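Pace and rest in the Nendville rec league

June 2024

I keep the box scores for the Nendville men's basketball league, second division, and I play for one of the teams in it. The team is called Flunodel, after the plumbing supply store that paid for the first set of shirts. What follows is mostly notes on substitution patterns. If you came for the standings, the league posts them on its own page.

Our games are two halves of 20 minutes with a running clock. The clock stops for timeouts and for the last 2 minutes of the second half if the margin is under ten. Rosters go up to ten players, but on most nights a team shows up with seven or eight. That number matters more than anything else I have tracked.

With seven players, you have two subs. The usual habit is to start the best five, leave them in until somebody asks to come out, and then swap one for one. I logged our games this way from the start of the season through March. The first request came, in nearly every game, just after the midpoint of the first half. By then two or three people were tired at once and we had only two people to send in. The worst stretch of the half was the one right after it.
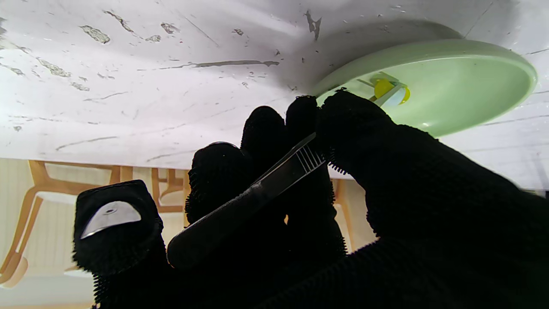

Underside of the white top, with the green dish.

In March we moved to a fixed rotation. Each player gets a slot before the game and the swaps happen on the clock, at every fourth minute. Two go out, two come in. No one asks and no one waves a hand from the far corner. The person on the bench who goes in next is responsible for watching the clock.

Some details for anyone who wants to copy it:

The ball handlers should never be in the same pair. We did this once by accident and spent four minutes failing to get the ball past half court against a press.

Write the slots on paper. Phones get left in bags.

If a player is in foul trouble, trade his slot with the other man going out at that time. Don't rebuild the whole sheet in the middle of a game. I tried it against Skalivura and we had six on the floor at the restart, which cost a technical.

With eight players the same sheet works, with three on the bench and a longer sit for everyone. With six it does not work at all. Go back to asking.
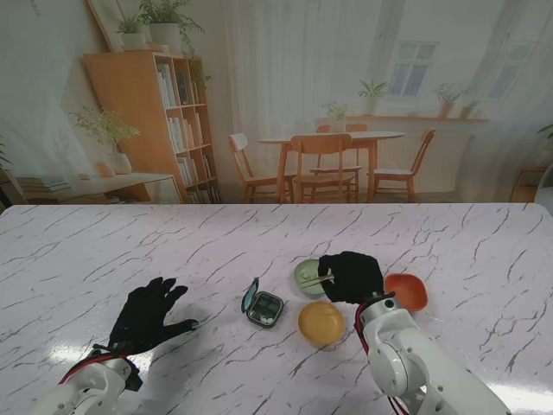 Black gloves over the marble pattern.

As for results, I would be careful. Our scoring margin in the second half got better after the change, and our first-half margin stayed where it was. We also got a forward back from a bad ankle in that period, and he rebounds well. I can't separate the two with the data I have. The turnover column is cleaner evidence. We used to give the ball away most often late in each half, and that bump is gone from the sheets. The forward hardly dribbles, so I don't credit him with it.

The complaint I hear most is that a hot shooter has to sit when his slot comes up. It's a fair complaint. I went back through the play logs looking for cases where someone had made three in a row and then sat. There were not many, and in those games the team scored at its normal rate while he was out.

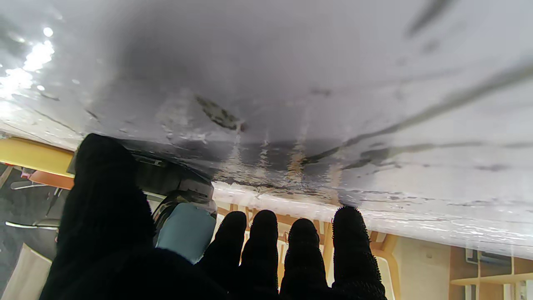

A second complaint is that four minutes is too short to get into a game. I have more sympathy for this one, since I need a few trips up and down before my legs work. Five-minute swaps divide the half evenly too, and for the fall season we plan to test them. I will log both versions on the same form so the columns line up.

The form itself is in its third layout. The current one has a row per minute and a column per player, with a mark for on or off and a small box for fouls. Shots go on a separate page. I add up the plus-minus at home after the game. Doing it courtside was too slow, and I missed a basket while I was subtracting.

Next time I'll go through free throws, where our numbers are poor and rest doesn't seem to explain it.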